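From: Kirsten Riis
To: teleop-users list
Date: 2018-02-09
Subject: Re: Dish rack task, when to start the recording

Ingvar Egilsson wrote:
> We are at 187 demos on the rack task and I still can't get two
> operators to do it the same way. One goes in from the side, the
> other comes down from the top and tips the dish out. Does it matter?
> Also, do you record the approach from home position, or do you
> start with the fingers already near the rim? Our episodes are
> getting long and most of it is just the arms traveling.
> Ingvar

Hi Ingvar,

It mattered for us. The first set from Carkuslow had both styles mixed together, and the policy would start in from the side, stop halfway, and go up. We split the set by operator and trained on one style only. That got rid of the stopping. I would pick one and write it down for everybody.

We pinch at the rim, one finger inside the bowl and one outside, and start with the bowl at the end of the row. Going for one in the middle of the row is a separate task in our task list and we record it under its own name.
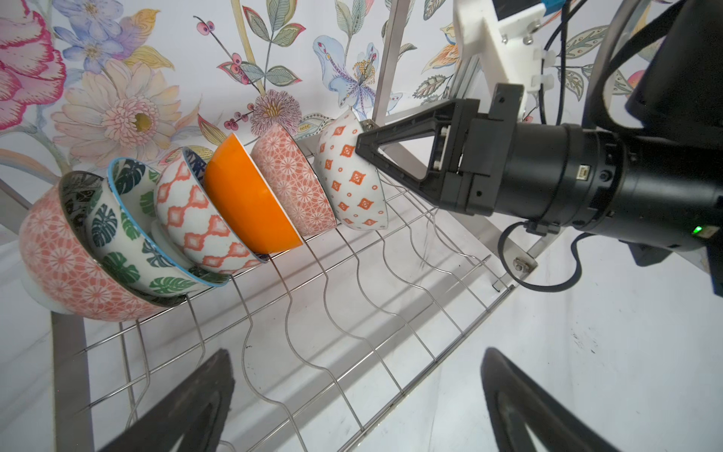
Wrist view, gripper on the end bowl.

Have your operators keep the wrist view up on the monitor and look at it during the last part of the reach. From the fixed view it is hard to judge how far the finger is over the rim. Stultum lets you put the two views side by side, but the default layout hides the wrist view, so you have to change that for each login.

On your second question, we record from home. I tried trimming the approach in October and ended up with 359 episodes that were no good for anything except the grasp itself. Long episodes are all right as long as the operator doesn't sit still in the middle of one. If somebody stops to think, throw it out and do it over.

For home we use both arms low over the table with the fingers open and the space in front of the rack clear. 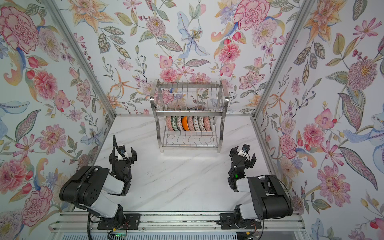

Photo: Kirsten Riis / Tusach

Plates are in the same set of tasks. I would not mix them with bowls until each works alone.

The cleaned set is 2465 episodes now. Ghoneim has the export script, ask for the version with the gripper width column. The older one drops it without any warning.

How fast is your leader arm sampling? If it is different from ours I will need to resample before we compare anything.

Kirsten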